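new thread – what we learnt filming the Giannakopoulos wedding, because people keep asking and my DMs are a mess

1/ Venue was Morngate, just outside Atthorpe. Old house, long drive, one tiny car park. If you're booked there get your van in before the caterers. I did not. Carried everything up the drive in my good shoes

2/ Christos Giannakopoulos (groom) wanted no posed stuff at all. Fine by me. His mum wanted all the posed stuff. We did four group shots behind the stables while he was off having his tie redone. Everybody happy

3/ Sound. Always sound. Registrar would not wear a mic, wouldn't have one on the table either. Ended up with a recorder on the groom and one tucked in the flowers by the front row. The flowers one saved the vows. Christos has a jacket that rustles like a crisp packet

4/ Speeches ran to 60 minutes. Sixty. Was told 20. Bring more batteries than you think, then more again

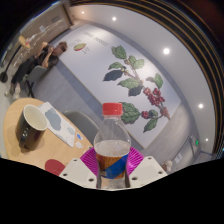
5/ Panagiotis Andreadis was best man and he is the reason the film has an ending. Sang the first dance himself, no warning to the band, definately no warning to me. I was at the cake end of the room with the wrong lens on. Used it anyway. It's a bit soft and the couple have watched it more than anything else

6/ Light in the big room goes very orange after the lamps come on. I asked the staff to leave the garden doors open until the cake was cut and they were lovely about it. Ask early, ask nicely, know who's in charge of the doors

7/ Numbers for the ones who like them – 838 clips, 2 cameras, one very sore shoulder. Cut down to a highlights film and the full ceremony. Speeches are a seperate file, nobody needs those in the main one (sorry uncles)

8/ Things I'd do differently. Eat before the meal, not after. Get the running order off the band as well as the planner, they had different ones. Walk the route from the church the day before

9/ Bride's family came over from Thessaloniki and some of them hadn't been in a room together for years. Kept the camera on that table a lot. Gran clapping half a beat behind everyone is my favourite bit of the whole film

10/ Couple have the finished film now, they've said yes to a short version going up here. Just need to sort the music licence first

11/ Still got a couple of April dates. Message me with the venue and rough timings pls, not just "how much". Off to charge batteries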